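Open Afternoon at the Lestico Workshop, Tallatham

2 min read

Lestico opened its Tallatham workshop to the public for one afternoon in November, and I attended on behalf of our local reading group on household automation. Attendance was limited to 50 visitors, admitted in groups of 16.

The program centered on Closura, the company's project on opening and closing ordinary containers. Staff explained that the work is intended for kitchens in private homes, where lids vary a great deal in size and grip. The team keeps a shelf of 200 containers for practice — most of them bought at regular grocery stores.

The Two-Arm Demonstration

Visitors were asked to remain behind the line and to hold questions until the end. The task concerned a purple bottle with a white faceted cap. One gripper holds the body and the other takes the cap, with the bottle tilted over a small glass jar.
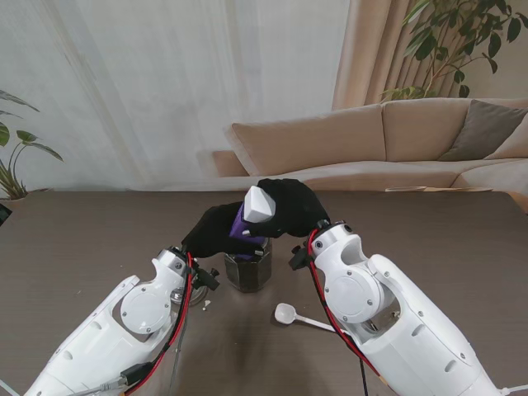 Questions From Visitors

Most questions concerned cost and safety. Staff declined to give a price but answered the safety questions at length. A printed summary was available at the door, and a second open afternoon is planned for spring.

Print | E-mail this post
16 shares | 2 comments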